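Speaker notes: Small Packs, Big Shelf
Prirkanham retail evening, August 1, 2023

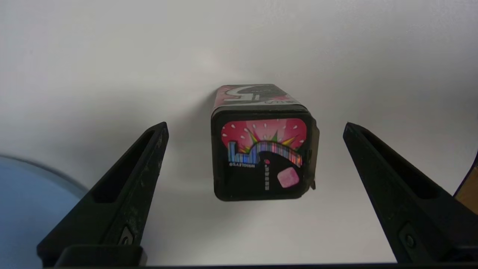

Start with the counter at my first shop. It was four feet long and everything on it cost less than a cup of coffee. My boss called it the "change tray" because people spent their change there. Pause here and ask who in the room has worked a register. Wait for hands.

Main point for tonight: the small stuff near the register deserves the same planning as the rest of the store. Most independents I visit fill that space last, with whatever the rep left behind.

## 1. What we looked at (5 min)

- Skareo, the two-register shop on the corner by the bus station. I ran the front end there for three years.
- Period covered: 36 weeks of register data.
- 2,812 sales that included at least one counter item.
- 1,258 of those were a counter item and nothing else.

Say the second number again slowly. People assume counter items ride along with a bigger purchase. At Skareo a lot of customers came in for the mints and left.

Don't get into how the data was cleaned unless somebody asks. Short answer if they do: voids and staff purchases came out, refunds stayed in.

## 2. Where it sits (7 min)

Skareo had two registers and they didn't sell alike. The left one faced the door. The right one faced the greeting cards. Same stock on both, and the left one always needed refilling first.

We tried three things:

1. Moved gum and mints to the right register only. Complaints within a day. Put them back.
2. Lowered the rack so that a seated customer could reach it. Kept this one. It cost us a screwdriver and ten minutes.
3. Cut the number of lines from 36 down to 25. Sales held steady and the counter was much easier to dust.

Tell the story about the lip balm display falling into the open cash drawer. Keep it short. It ran long in the practice.

## 3. Reading a small pack (8 min)

A customer at the register has a few seconds and is usually also looking for a card or talking to a child. Things to check when you pick a product for the counter:

- Can you tell the flavor or type without turning it over?
- Does it stand up by itself? If it needs a tray, who refills the tray?
- Is the end panel printed? On a crowded rack the end is often all that shows.
- Does the price sticker cover the name? Move the sticker.
- Will it still close after it has been opened? People do ask.

Shiny finishes: I used to buy a lot of them. Under the strip lights at Skareo they threw so much glare that you couldn't read the name from the customer side. Check them under your own lights before ordering a full case. Ask the rep to leave one sample overnight.

Hand round the sample box at this point. Ask the back row to send it forward again, we lost half of it last time.

## 4. Ordering (5 min)

Two suppliers come up every time I give this talk, so deal with them now.

Fandano: full cases only, delivers early, good on replacing dented stock. You need storage.

Quan: mixed cases, slower, and the order form is still a spreadsheet. Better for a shop with one shelf in the back.

I don't get anything from either one. Say so out loud.

Dalibor Vaněk at Quan has agreed to take questions by email from anyone in the group. His address is on the handout, second page, bottom left. Check the spelling of his name on the slide before starting. It was wrong in the spring.

Seasonal stock: place the fall order by the first week of September. Later than that and you get what's left, and it's usually licorice.

## 5. One thing to do this week (3 min)

Stand on the customer side of your own register and buy something. Have a coworker ring you up. Look at what's in front of your hand while you wait for the receipt. Write down the items you couldn't name without leaning in.

If there is time, do the exercise here with the folding table and the sample box. Two people from the audience, one as cashier.

## Questions I expect

**Theft.** Yes, it happens. At Skareo it was mostly batteries. We moved them behind the register and people asked for them.

**Candy at child height.** Parents don't like it. We kept the bottom row for tissues and pens.

**Online orders.** We put one counter item on the pickup form as an add-on. Too early to give figures.

**Can I have the slides?** Leave your email on the clipboard by the door.

Room has to be clear by nine. Stack the chairs against the far wall and take the extension cord home, it's mine.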